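Wistach Residents' Help Pages
Section: Walls, Ceilings and Floors
Thread 2213

Patterned paper on a ceiling: retain, paint over or remove?

Posted by Salamatu Eshun
Thursday, January 2, 2020

I should be grateful for guidance on a papered ceiling in a ground-floor room at Ellwood House, Drarkstead, for which my department has responsibility. The walls are to be redecorated in the spring. The ceiling paper was hung before the present tenancy and there is no record of the manufacturer, the adhesive or the condition of the plaster beneath.

The paper is sound over most of its area. Two seams have lifted near the window wall, the longer by 126 mm, and there is a faint tide mark beside one of them. The leak responsible was repaired in October and the surface has given dry readings since then. The specification allows for two coats of white emulsion over the existing paper, but several of the people who use the room have asked that the pattern be kept.
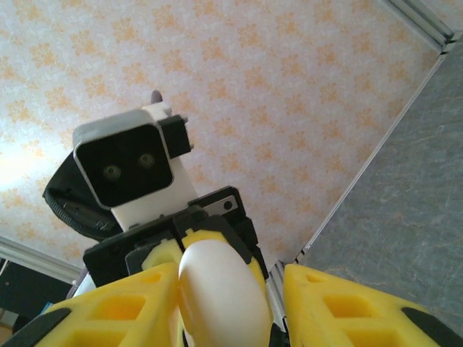 The decision affects the order of works, and I would prefer to settle it before the wall colours are chosen. My own inclination is to retain the paper if the seams can be made good. The ground is a pale white and the motifs, which may be read as flowers or as stars, are a soft orange, so a warm neutral on the walls would sit well beneath them. Where the light is strong the pattern all but disappears, and I am concerned that a repair might show up badly in exactly those conditions. I should also like to know whether emulsion would conceal an orange print permanently or whether the colour is liable to come through at a later date.

Please note that full removal would require the room to be closed, and this is to be avoided if at all possible.

Posted by Dennis Ackroyd

On the condition you describe, the paper may reasonably be retained. I would suggest the following procedure for the lifted seams.

Test the paper first. Dampen a clean white cloth, press it on a motif in a corner and hold it there for 10 seconds. If orange transfers to the cloth, the print is not fast, and all further work must be done with as little moisture as possible.

Ease the lifted edge back only as far as it will go freely. Brush out any dust or loose plaster. Apply a ready-mixed overlap adhesive to the back of the paper with a narrow artist's brush, wait for the period stated on the tub, and close the seam with a dry sponge. A seam roller should be used lightly or not at all, as it can leave a polished line which shows when light falls across the ceiling. Remove surplus adhesive at once with a barely damp cloth, dabbing and never rubbing.

The tide mark is a separate matter. A stain block will hold it back but will also cover the print, and touching in small motifs by hand is slow work with uncertain results. If the mark is faint, I would leave it alone until the walls are finished and then look at it again.

As regards painting over, emulsion alone cannot be relied upon to hide a coloured print. Some inks bleed through water-based paint after several weeks. A solvent-based primer or a proprietary sealing coat should be applied first, and a trial patch left for a fortnight. Please be aware that wet emulsion may also soften old paste and raise seams which are at present quite secure.

The walls should be painted after the ceiling has been repaired. Low-tack tape must not be fixed to the ceiling paper.

Posted by Skiklow Tenants' Office

We had paper on the ceiling in Room 218 and painted it. It bubbled. We then had to strip it anyway. Suggest stripping.

Posted by Salamatu Eshun

I am obliged to both respondents. The cloth test has been carried out in two corners and no colour transferred. The seams will be re-fixed as Mr Ackroyd describes, and the emulsion has been struck from the ceiling specification. Could he confirm whether the same adhesive is suitable for a short tear beside the light fitting, or whether a patch would be required?

Posted by Dennis Ackroyd

The same adhesive is suitable provided that no paper is missing. Isolate the circuit before working near the fitting, and lay down the lower edge of the tear before the upper one.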